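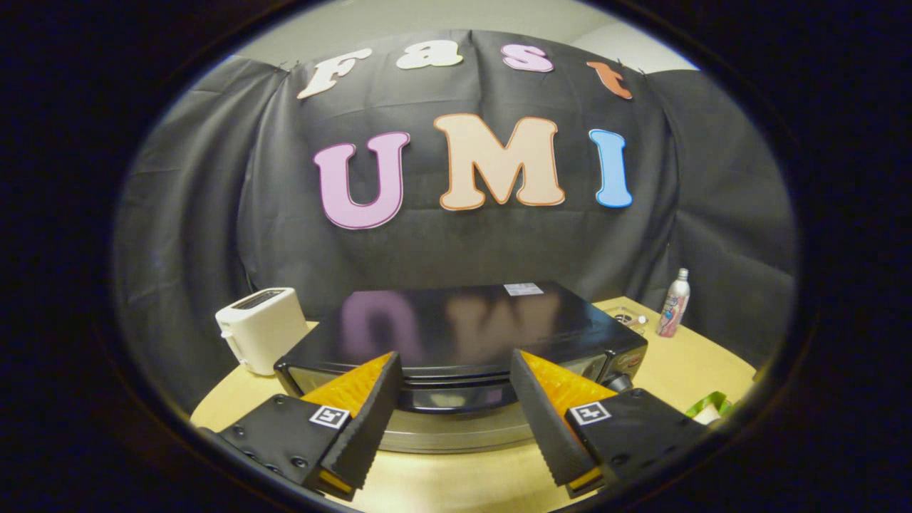 ## Slide 1: Title

- Wait for the doors to close. Running time is 20 minutes, questions after.
- Subject: lettering that has to be read from the back of a hall. Covers letter size, contrast, spacing and fixing. Paper signs and digital screens are not covered.
- Large cut-out letters on black cloth are the basic case. Everything in the talk is a variation on it.

## Slide 2: Viewing distance

- Start with the furthest reader. Pace out the distance from the back row to the banner before choosing a letter height.
- Working rule used at Feltbridge: divide the distance by 200 for the smallest height that can be read at all, then double it. At 20 metres that gives 100 mm, doubled to 200 mm.
- The rule assumes capitals, a plain face and a reader straight in front. For seats off to the side, go up one size.
- Lowercase needs separate treatment. What matters is the height of the small letters, so a word set in lowercase needs a taller capital than the rule suggests.
- Do not read the table out. It is in the handout.

## Slide 3: Contrast

- Contrast means difference in lightness. Difference in hue does much less work at a distance.
- Pale letters on black are safe across most colours: white, pale pink, light blue, peach. Mid-tones on mid-tones fail first.
- Check by photographing the banner and removing the colour. If the word is still plain in grey, it will carry.
- Outlines. A thin outline in a second colour helps close up and disappears at distance. If it is darker than the letter and the ground is black, the letter will look thinner from the back by the width of the outline. Allow for that when cutting.
- (Pause. Somebody usually asks about yellow on white. The answer is no.)

## Slide 4: Spacing

- Space by eye, from the far end of the room. Equal gaps measured with a ruler look uneven.
- Round letters go closer together. Two uprights side by side need the widest gap in the word.
- Dark grounds: pale letters seem to spread, so open the spacing slightly compared with dark letters on a pale ground.
- Words on a curve: keep the curve shallow. Set the base of each letter square to the curve and check the gaps at the top, where they open out.
- Two rows of different size: leave at least half the height of the larger row between them.

## Slide 5: Cloth and hanging

- Ground cloth should be matt. Satin and most cheap linings shine under hall lights and wipe out part of the word.
- Folds. A gentle drape is acceptable if the letters are stiff enough to bridge it. Soft letters follow the fold and change shape.
- Pin the top edge at regular points and let the weight pull the cloth down. Pinning the sides as well puts diagonal creases through the lettering.
- Fix letters after hanging, with the cloth under its own weight. Letters fixed on a flat table will shift once it goes up.

## Slide 6: The Sellarard trial

- Primo Marras ran this one, credit him by name.
- Eight banners, same wording, same hall. Readers stood at marked distances and wrote down what they read.
- 1,837 written answers in total. Target had been 3,000; the hall was needed for something else.
- Main result: letter height mattered most, lightness contrast second, typeface a distant third.
- Limits: one hall, one wording, daylight only. Do not claim more than this.
- The Galli cloth and the Clorance cloth performed the same. Say so if asked, otherwise skip.

## Slide 7: Checks before opening

- Stand in the worst seat. Read the banner aloud.
- Turn on the lights that will be used on the day and look again.
- Tug each letter lightly at its lowest corner.

## Questions

- Repeat each question for the back rows.
- Trial data: ask them to leave an address on the sheet by the door.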